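# The Table Knows Everything

My coffee table is where things go when they don't have anywhere else to go. I bought it for 22 dollars from a neighbor who was moving out, hauled it up three flights with my friend Abena Gyamfi walking backward the whole way (bless her), and promised myself I'd keep it clear. One plant, I said. Maybe a book!

The plant is still there, at least. It's leafy and cheerful and it sits right in the middle, and everything else in my life has slowly gathered at its feet. Mail comes in and lands on the table. Cups come out of the kitchen and forget the way home. By July I was eating dinner off my knees on the sofa – with a table one foot away.

So I called Xiuying Shi, who runs a tiny home-organizing business called Prumen and has seen far worse, or says she has. She wouldn't let me tidy before she came over. I was to sit down, look at the thing properly and decide what I'd used since breakfast.

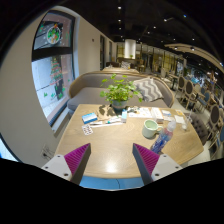 *The coffee table before the big sort: plant, tablets, paperwork, green mug and all.*

The mug I could defend. The drinking glass and the water bottle, less so, and Xiuying wanted to know how many drinks one person needs within reach. The tablets were easy: they went back to the bathroom cabinet, and I felt very grown up about it. Paper was the hard part. I'm a keeper of paper. I'll hang on to a leaflet for months in case I want to read the back.

Her fix was a shallow tray from Ondrejka, the housewares shop near the station, and one rule to go with it. If the tray is full, I deal with it that evening before I turn on the TV. I've also got a folder by the front door now for anything with print on it, and I've even opened it twice.

The plant got to stay put. Abena came by last night, set her tea down next to it without moving a single thing first, and asked if I'd bought a new table.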